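From: Unathi Potgieter
To: manipulation-tools list
Date: March 15, 2022
Subject: Re: Zirnari hand-held gripper kit, evaluation notes

Thandeka Sibiya wrote:
> We have a quote from Largate for the Zirnari hand-held kit and need
> to decide before the end of the month. The data sheet gives finger
> travel and weight and very little else. Has anyone on the list used
> it for cloth? Our tasks are nearly all wiping and folding at a sink.
> I would also like to know how it compares with the Pawlak pair,
> which we had on loan in September and sent back.

Thandeka,

We have had the Zirnari kit on evaluation at Hinport for 30 days, so I can answer most of this. Unit price through Largate was 1,101 per pair, excluding the charger. Ask for the charger to be put on the same quote, as it was left off ours.

Body and grip. The shell is grey plastic, one curved piece, and it is bulkier than the drawings suggest. The finger pads are black with a fine mesh texture and form a V when the jaws come together. The V centres bottles and handles well. With flat items it depends on how you approach: come in at a low angle and let the point of the V get under the edge first.

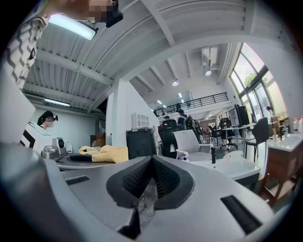 The view from the tool camera is very wide, and the shell takes up a large part of the lower half. You lose some resolution on the workpiece because of this. Cropping helps, but then you also lose the upper surroundings, and our pose estimates got worse each time we tried it. We now leave the full field in.

Trigger force is adjustable in five steps. We stayed on step 2 for cloth. Step 3 and above held no better and tired the hand within one session. The adjustment screw is on the inside of the handle and needs a long hex key, not supplied.

Cloth. We ran wiping tasks on white sink units with a black tap at the far edge, using yellow cloths. Both hands carry a gripper and the operator works leaning over the basin. A crumpled cloth is the easy case, as there is always a fold to pinch. A cloth lying flat on a smooth counter is harder and accounts for most of our repeated attempts. For folding you will want the softer pads, sold separately as a set of four.

Markers. Each gripper carries a white cube with black-and-white fiducial patterns near the base of the finger. Keep the faces clean. Water spots were enough to drop detections on our side, and a dry cloth over the cube between runs cured it. If two operators work at neighbouring sinks, order different marker sets, or the tracking software will swap the pairs without raising an error.
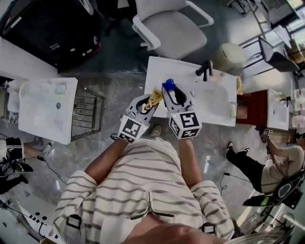

Thandeka Sibiya: the swapping is exactly what we saw with the Pawlak pair, and it cost us a lot of relabelling. Can the marker sets be changed after delivery, or are they fixed to the cube?

I have put your question in here as it arrived while I was writing. The faces are printed inserts and can be changed. Two small screws per cube, then recalibrate. The calibration routine takes 5 minutes per gripper if the lighting is even, and considerably longer next to a bright window.

Against the Pawlak pair: the Zirnari is heavier and the jaw opens wider. The Pawlak cable exit is better placed. I have no figures for wear on the Pawlak pads, so I won't compare those.

We will be keeping our kit. I can send you the calibration logs off list if they are of use.

Unathi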